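Home Opinion Local Letters Subscribe

Stop taking the worktops away

There is a thing councils and landlords do now when they refurbish a community building. They take out the big kitchen and put in a "refreshment point". A sink, a kettle, room for one elbow. I've watched it happen three times in Tesville and I am tired of being told it's progress.

The old hall on Prarnusgate had a counter you could lay a whole funeral tea on. Ugly, yes. Chipped. Over 10 metres if you went round the corner. People stood at it and talked, becuase buttering bread is boring and your mouth is free. Then it went. Now there's a vending machine and a laminated notice about allergens.

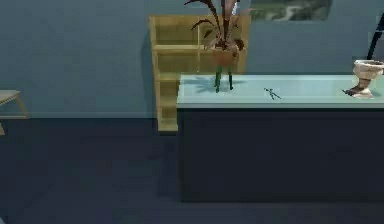

And the argument is always money. The Kuzmenko rooms apparently saved £2897 by leaving the kitchen out of the plan. Fine. What did the hire income do after? The lunch club went. The Polish supper went. The Scouts do their badge cooking in somebody's garage. Nobody at the consultation had a figure for that, or wanted one.

Helge Engebretsen ran the lunch club for 8 years and she put it better than me: you can't feed people from a shelf. She asked for a worktop and a proper oven. She got a feedback form.

I know, hygiene rules, insurance, all that. Real things. But schools manage it. Churches manage it. The place on Flalow manages it with a cooker older than I am and a queue out the door every October for the soup night.

A long surface is the cheapest social policy going. You need somewhere to put the tray down. You need room for the person who came to help and doesn't know anyone yet – give them a knife and a bag of carrots and they're sorted for the evening. Try that at a refreshment point.
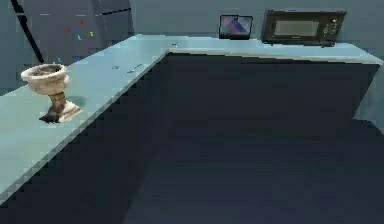
A corner counter gives people room to work on two sides.

So when the next set of drawings goes up in the libary, ignore the atrium. Ignore the little pencil trees. Find the kitchen and see how many people could stand in it. If the answer is one, write in and say so. I will be, again.

41 shares | 3 comments

Kornél Kerekes
Agree with most of this but the Prarnusgate counter was falling off the wall. Could of been mended though.

tealady_T
We bring trestles now. My back is ruined.

marrowman
Who's paying for the oven then?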